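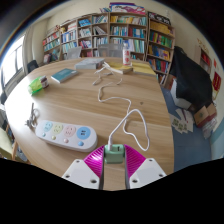
Help wanted: someone patient with cords, chargers and other people's desks

Hi! I run Stirkdale, a small home and desk organizing business, and I'm looking for a part-time helper to start this fall. I've been doing this mostly alone for a few years now (with my sister-in-law on the really big garages) and the calendar has finally gotten away from me. So if you're the kind of person who can't sit next to a knot of charging cables without wanting to undo it, please keep reading.

What we do, mainly, is the small stuff. Big organizing companies love a walk-in closet. I love the table by the front door, the homework corner, the drawer full of phone cords going back to three phones ago. People call me when they can't find the one cable that works, or when the power strip has taken over the table and the books have nowhere to go. It isn't glamorous, but you should see people's faces when they get their table back!

A usual visit goes like this. We clear one surface completely, sort what was on it with the owner sitting right there, and then put back only what gets used. Cords get untangled, wiped down, coiled and labeled. Power strips get moved to where a person can reach the switches but won't trip on anything. Chargers go in one place and stay together with their cables. Books go upright. Then we have a glass of water and do the next surface. Most visits run 2 hours, and I'd much sooner come back another day than rush somebody.

I'm very picky about a few things and you may as well know now. I don't wrap a cable around its own charger, ever. I don't use those hard plastic ties on anything that gets plugged and unplugged - soft wraps only, and I supply them. I never throw away a cord without asking, even if it looks like it belongs to something from 1998, and I don't plug one strip into another. If a cord is cracked or a plug is loose, we show the owner and set it to one side. We aren't electricians and we don't pretend to be.

Who I'm hoping to meet

You're at least 18, you're okay kneeling on floors and reaching behind desks, and you can lift a box of books. You can talk to a teenager and to someone's grandfather on the same afternoon without making either one feel silly about their mess. Neat handwriting is a huge plus (my labels are all handwritten, and mine are starting to look like a doctor's note). You don't need any experience in organizing. My best helper so far came from a fabric store, and she could fold and coil things so beautifully that I still do it her way.

Please don't apply if you like to take "before" pictures and put them online. I don't do that to clients.

The practical part

Hours are mornings and early afternoons, with the odd evening for people who work days. Expect two or three visits a week to begin with, more as the weather gets cold and everybody's stuck indoors looking at their own stuff. It's paid by the visit and you get paid for travel time too. We'll talk about the rate on the phone, and I'll tell you the number before you come in for anything. The first couple of visits you'd work alongside me, paid the same as any other.

Most clients are within a short drive of Gough, and a few are out toward Brokau, so you'll need your own way of getting around. A bike works fine for the Gough ones. I carry the supplies in my car.

I've done 394 visits so far, 73 of them this year since April, which gives you an idea of how things have picked up.

How to apply

Skip the resume if you don't have one handy. Just write me a short note and tell me about something you've sorted out, at home or at work or in a friend's kitchen, and how you decided where things should go. Mention which parts of the week are good for you. You can hand it in at the Stirkdale desk in Gough or send it through the contact form on this site. I read everything myself and I'll answer you either way, though it may take me a few days if I'm under somebody's desk.

Posted 2023-10-22. I'll take this down once I've found the right person.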